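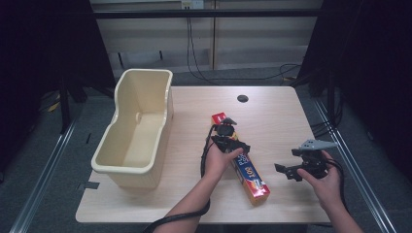
木目のテーブルの上、ラップの箱とクリーム色のプラスチックの容器

ラップをきれいに切るために、私が毎日していること

日本に住んで長くなりましたが、ラップは今でも少し難しい道具です。はじめのころは、切るたびに端が斜めになり、くっついて丸まり、とても困りました。料理教室で一緒だったシネイドさん(Sinéad Hayes)に教えてもらった方法と、自分で見つけた方法を書きます。

切り方
箱を片手でしっかり持ち、親指でふたの真ん中を押さえます。ラップを必要な長さまで引いたら、箱を手前にひねるようにして切ります。引っぱる力で切ろうとすると、刃の途中で必ず曲がります。刃がふたの真ん中でとがっている箱は真ん中から、まっすぐな刃の箱は端から切るとよいです。

端が見つからないとき
ラップが筒に巻き戻ってしまったら、爪でさがさないでください。裂けてしまいます。セロハンテープを2センチぐらいの輪にして指に巻き、ロールの表面を軽くたたきます。端がテープについて上がってきます。それでもだめなときは、ロールを袋に入れて冷蔵庫に30分置きます。くっつく力が少し弱くなるようです。

器にかけるとき
器のふちに水がついていると、ラップはつきません。先にふきんでふきます。レンジで温めるときは、ぴったり閉めないで、片側を少しあけておきます。熱い油の多い料理には、私はラップを使わず、レンジ用のふたをかぶせています。
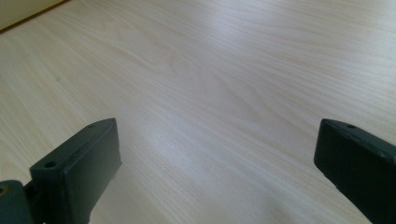

作業をする台は、始める前に必ずふきます。粉や砂糖が残っていると、ラップに静電気でついて、あとで食べ物の上に落ちます。木のテーブルの場合は、かたくしぼった布で木目にそってふき、そのあとすぐに乾いた布でもう一度ふきます。輪の形のしみは、水をこぼしてそのままにしたときにできやすいですから、急いだほうがいいです。洗剤を使いたいときは、見えないところで先に試してください。

しまう場所
コンロの近くには置きません。熱でラップどうしがくっついて、出しにくくなるからです。私は引き出しに箱を立てて入れています。夏はとくに気をつけています。

読者のベルーズさん(Behrouz Moradi)から、「おにぎりをラップで包むと、べたべたします」というメールをいただきました。私の場合は、湯気が少しおさまるまで待ってから包みます。あまり冷めるとご飯がかたくなりますので、手で持ってあたたかいぐらいがちょうどいいと思います。

ほかによい方法を知っている方は、コメントで教えてください。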